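Print | E-mail

4/22/25

Up too early again. Rain on the skylight, then the recycling truck, then no chance of sleep. So I got up and did the thing I've been putting off, went through the closing papers for the Herbridge place. Read all of it at the table with cold feet. Most of it is the same paragraph over and over with different headings.

We're doing it though. Signed the last two pages before breakfast so I wouldn't have time to think. My signature looks like a kid's on one and a doctor's on the other. They'll have to live with it.

Movers want $497 plus the stairs. The stairs are extra! Seven steps up to the porch, that's all, and somehow they get their own line on the estimate. I called Puten Hauling to see if they'd do better and got a recording, then another recording, then a man who said he'd call back. He did not call back. Will try again tomorrow, or just give in and pay for the stairs.

Packing so far: books, the good plates, half the hall closet. Ran out of tape in the middle of the winter coats. Wrote COATS on the box and then put the lamp in it as there was room, so that's going to be a nice surprise for me later. I keep finding things I was sure I'd thrown out. The fondue set. A bag of keys, no idea what any of them open. Kept the keys, gave away the fondue set, now I sort of want fondue.

Lunch was soup from Ngô, the lemongrass one, eaten standing up. I am going to miss that place more than I'll miss the apartment. Looked it up and it's a half hour drive from Herbridge if the bridge is clear. The bridge is never clear. I asked if they were ever going to open a second one out that way and the girl at the register laughed, not in a mean way. She gave me extra lime.

Then the kitchen again. I've been going around and around on colors for the new one. Everything there is beige now, beige on beige, and I can't start a new life in beige. Teal behind the counters is the front runner. Was dark green last week. Before that I wanted plain white and I think I was just tired. Black range for sure, that part is settled, I've wanted one since the old place and I don't care if it shows every crumb.
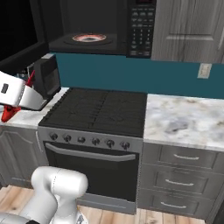 Money is the problem, as always. If I do the backsplash now then the floor waits until August, and if I do the floor now I'll be standing on a lovely floor looking at beige. Made a list of both. Tore up the list. The tile store, Fanell, is holding the quote for 10 days and after that they say the price goes up, which they probaly say to everybody. Still worked on me. I've been walking around all day with it ticking in my head.

Samples are lined up on the windowsill. They look different every time I go past. Morning they were nearly gray, after lunch bright as a swimming pool, and tonight under the lamp one of them is flat out blue. Turned them face down so I could eat dinner in peace.

Walked over to the park once the rain quit. Needed air. The cherry trees are about done, petals all stuck to the path like wet paper. Sat on the bench for a bit until I felt the damp come through my jeans. I've sat on that bench in some bad moods over the years and in a few good ones. Today I couldn't tell you which. Tired mostly. A dog came up and leaned on my leg like we had an appointment, then got called away.

Got a little weepy on the way home, over the mailboxes of all things. My name is still on ours in the label I made the first week, crooked, one corner gone. Should I peel it off? Leave it for the next person to deal with? I left it.

Things for tomorrow, before I forget - tape. More tape than I think. Call the gas company about the switch over. Call Puten. Return the library books, they are in a box already, which box, who knows. Find out if the new place takes the big trash cans or the small ones. Water the fern, it looks terrible and it has a car ride coming.

Also have to tell the dentist I'm moving and I feel guilty about it, like I'm breaking up with them. Could just keep going there. It's only twice a year. Then I could get soup after. OK that's settled then.

Nearly eleven and the bed is coverd in sweaters. Going to push them all to one side and sleep on the other.

Print | E-mail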